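Snow on Small Roofs: A Comparison of Shapes
Project report, Building Technology, second year
Liv Öberg and Agnes Halvorsen

1. Background

Bravby has many small outbuildings – bike sheds, bus shelters, wood stores – and most of them were put up without any drawings. After a heavy winter the school lost the roof of its own bike shed. We wanted to know how much the shape of a small roof matters for the load it ends up carrying, and whether a cheap change in shape would help.

We limited the project to roofs that one or two people could build with hand tools. Large roofs follow building rules that we did not have time to cover.

2. Method

We built 5 model roofs at one-tenth scale. All of them had the same footprint and were covered with the same painted sheet metal. The shapes were flat, single slope, low gable, steep gable, and a mixed gable with one straight side and one side that eases out toward the eave. We call the last one the Lunde roof, after the street where we first saw it.

The models stood in the yard behind the workshop from November until March. After each snowfall we waited until the next morning, brushed the snow from each roof into a bucket, and weighed it on a kitchen scale. The weights were written down in grams. We recorded 9 snowfalls in total. Two smaller ones were left out of the study when the wind had blown all the models bare.

We also kept a note of wind direction. The yard is open toward the lake, and snow tends to build up on the side away from it. We turned the models after each weighing so that no roof kept the sheltered spot.

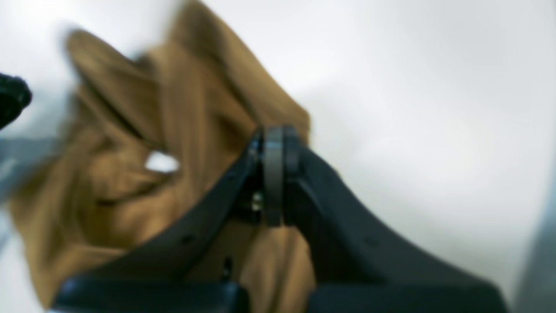
Roof pitch turned out to be harder to compare than we expected. A gable has two sides, and a single number for the angle only works if both sides are the same. The Lunde roof is not like that. Its profile is close to the two gray plates in the picture, where the left one climbs in a long straight slope to the peak and the right one curves gently outward and then flattens toward the bottom. We ended up measuring the angle at the ridge and again at the eave on each side, and using both values in the tables.

3. Results

The flat roof held the most snow every time. Its largest single load was 2446 grams, after the long snowfall in January. The steep gable held 276 grams on the same morning. The low gable and the single slope were close to each other for most of the winter.

The Lunde roof gave mixed results. The straight side cleared well. On the other side the snow slid down and then stopped where the slope gets flatter, so the load was small but sat in a narrow strip near the eave.

4. Sources of error

Brushing is not exact, and a little snow was always left along the edges. The scale was moved indoors in February after the battery got weak. Snow on a model also does not behave quite like snow on a full-size roof, as the flakes are the same size in both cases.

5. Further work

We would like to repeat the test with a rougher covering such as roofing felt. The steep gable should also be tried at full size on the new bike shed, with a guard over the door side.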